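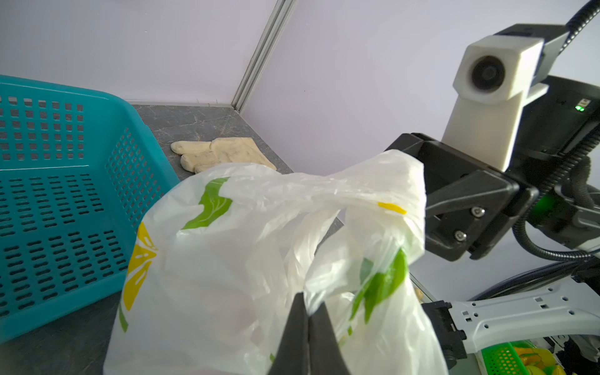

28 June 2019

Six weeks to my birthday and I have already made the mistake of asking for nothing.

To be exact, I asked for money for other people. Svyatoslav showed me how over lunch. You pick a cause, you pick a goal, you upload a photo where you look kind, and a page goes up asking everyone you have ever met to give to it in honor of your having been born. He did one in February for the mobile library out at Lununden and it went so well that he still brings it up. I said I might do one for the food pantry in Stusby. He had my phone out of my hand before I'd finished my soup.

The goal is where you find out what you think of yourself. The page suggests 200 dollars for beginners. I looked at 200 and felt insulted. I typed 1,000 and felt sick. Svyatoslav said people give more when the number is big, and I said people also laugh more when the number is big, and then he pressed the button. So it's 1,000. There is a little bar that fills up green as the money comes in. At present it is a gray bar.

I should say I do care about the pantry. I've been going on Thursdays for a couple of years, mostly to the back where the canned goods get sorted, and they need a new freezer badly. The old one hums in a way that makes you want to say goodbye to it. A decent used one from the restaurant supply place on the Flesex road would come in under my goal, with enough left over for the man to deliver it. I put all this in the description on the page. Then the page told me my description was too long and that supporters respond to feelings. I cut the freezer down to one line and added a feeling.

Next came the inviting. It wants your contacts. I said no to that, then spent most of the evening picking them out by hand, which was worse. Do you ask your dentist? Do you ask the couple who bought your couch? I asked my cousins in Harasym, all of them, including the one who owes me money, and I'll admit to some interest in whether he gives. I asked people from the old office. I asked my landlady and then lay on the floor for a while. In the end I had over 30 names, and the site sent every one of them a message starting "It's my birthday wish!" with an exclamation mark I never approved. Also a cartoon balloon.

Mother called within the hour. She wanted to know if I was ill. She had read it as a kind of last request. I explained it was instead of presents, and there was a long quiet, and she said she had already bought the present. I said that was fine, she could still give it to me. She said no, no, she wouldn't want to go against my wishes. So there is a present out there somewhere, in her hall closet I would guess, and I've talked my way out of it by being good. I think it was the boots.

By nine o'clock the total was 2 dollars. It was from me. I had wanted to see if the card form worked.

I asked Svyatoslav if that was normal and he sent me a screenshot of his own page after one day. It had a lot of green on it. He says the trick is to thank people in public by name, so that the rest feel watched. I don't love that. I did look up who had given to his, though, and found I'd put in ten dollars and written "Happy birthday big guy," and I have no memory of doing either one. It may be the purest gift I ever gave.

What bothers me, writing this down, is how fast I started keeping a list in my head. Who opened it. Who put a heart on it and went away. A heart costs nothing, and it's surprising how much it feels like being handed nothing. My old boss gave a heart. I once covered for that man through an entire kitchen remodel. And then I think of all the pages that have gone past me, the runs and the bike rides and the head-shavings, and how many hearts I've given out myself with one thumb while waiting for the toast.

So I went back through and gave to three of them. Small amounts. One had closed last fall, so that was just me pressing on a page. One was for the swimming club's minibus and the woman wrote back right away, at ten at night, a real message with her name at the bottom, and said they were nearly there. I was in a better mood after that than I'd been all day, and I wasn't even on my own page.

Checked again before brushing my teeth. Twenty-seven dollars! Twenty-five of it from the landlady, who wrote, "For the freezer. Please also look at your email about the recycling." The freezer got through, at least. One line was plenty.

Tomorrow: answer the email about the recycling. Thank the landlady, in private. Ask Svyatoslav if you can lower the goal once it's up, without telling him why. Call Mother and find out in a roundabout way about the boots.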